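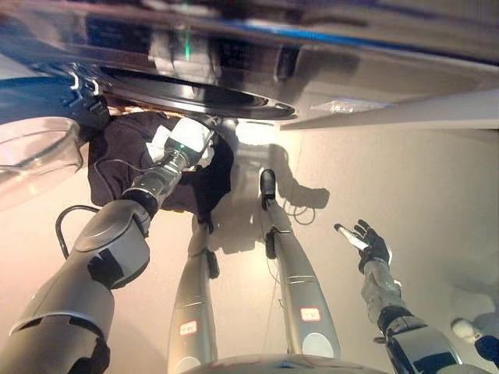

Fig. 1 Left gripper in the garment, with the drum opening behind it and the right hand open.

Unit 4: Setting up and looking after the Jamo laundry cell

These notes go with the practical at Plurkbridge. Read them before you come in, and bring the cell logbook sheet with you. The cell is one legged robot with two arms and one front-loading washing machine. You will work in pairs, one at the operator's desk and one on the stop button. The person on the stop button does nothing else.

1. Before power on

Check that the washing machine door is fully open and stays there when you let go of it. The door is transparent, and the depth sensing is poor at picking up clear plastic or glass. The cell has the open door stored as a keep-out zone, so a door left half closed is in the wrong place as far as the robot is concerned. Students bend more wrist parts on this door than on anything else.

Walk round the floor area. It should be clear out to the edge of the working zone. Loose packaging film goes in the bin, and so do cable ties. Any cable lying near the feet must be traced to both ends before you decide whether it can be moved. If you can't find both ends, leave it and ask.

Look at the cable on the outside of the left arm. It is meant to stand away from the arm in a loop. Bend the elbow by hand, with the power off, and watch the loop through the whole movement. It should never pull straight, and it should never drop into the gap between two shells. If it does either, slacken the lower clamp, feed a little cable through and tighten again.

2. Power on and homing

Switch on at the Khattak cabinet, then the robot, in that order. Wait for the cabinet to finish its own checks. The arms home one at a time, left first. Stand outside the zone until both have stopped.

The reach setting for this cell is 557 mm, measured from the shoulder reference to the gripper tip. It is written inside the cabinet door. If the screen shows anything else, somebody has loaded the settings for another cell and you need to reload ours. Don't type the number in by hand - the other values in the file will still be wrong.

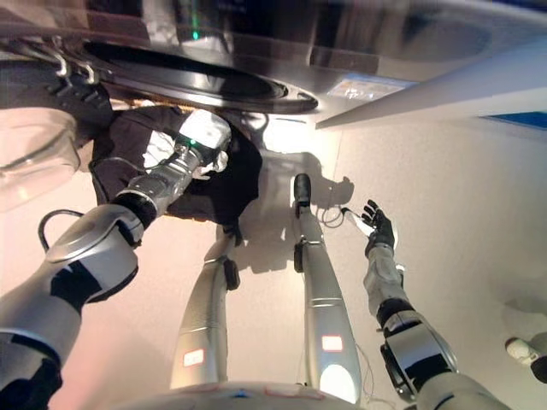

Set the left gripper closing force next. Start at the lowest step and work up using the test garment. The grip is right when the cloth stays in the fingers during a slow lift of the forearm. For thin cotton this is usually the second or third step. Heavy dark cloth may need one more. Going higher than you need wears the finger pads and marks the fabric.

The two hands are not the same. The left is a gripper and does the pulling and feeding. The right is a five-fingered hand, and in this exercise it stays open and clear of the garment. Check on the desk screen that the right hand is set to "hold open" before you start. Two hands on one garment is covered in the next unit.

Keep arm speed at up to 80 per cent for the whole session. The limit can be lifted from the desk, and you should not lift it.

3. Common faults

Garment slips from the gripper. Check the pads first. If they are shiny, clean them with the supplied wipes and try again at the same force. Only then go up a step.

Garment wraps round the wrist. Stop the robot, open the gripper from the desk and let the cloth fall. If it doesn't fall, power off before you reach in. Never pull cloth off a powered wrist, even a slow one.

Arm stops short of the drum. Nearly always the robot or the washing machine has been nudged. Check both against the tape marks on the floor, then home again.

Robot doesn't recognise the cloth on the floor. Look for hard shadows. The floor is pale, and under strong light the shadow of an arm can be read as a dark garment. Turn the nearest lamp away and repeat the scan.

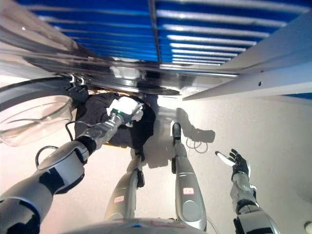

Section 4 by Amna Qureshi, Fedport Training Workshop. Last revised 2020-12-23

4. End of session and weekly care

Park the arms using the menu. Pushing them into place by hand leaves the brakes half set. Take the cloth off the floor, switch off the robot, then the cabinet.

Write the cycle count in the logbook. The left gripper pads were last changed at 3,224 cycles, and that entry is the one to compare against. Photograph the pads if you think they are uneven and clip the print to the sheet.

Once a week:

Wipe the arm and leg shells with a barely damp cloth. Keep it away from the black joint covers.
Read the labels on both legs. If the printing has begun to rub off, order replacements from stores.
Wipe out the rubber seal of the drum opening. Lint collects at the bottom.
Check the wrist screws on the left side with the small torque driver, blue handle, second drawer.

For next time, read the first half of Unit 5 and bring one long-sleeved garment from home, dark if you have one.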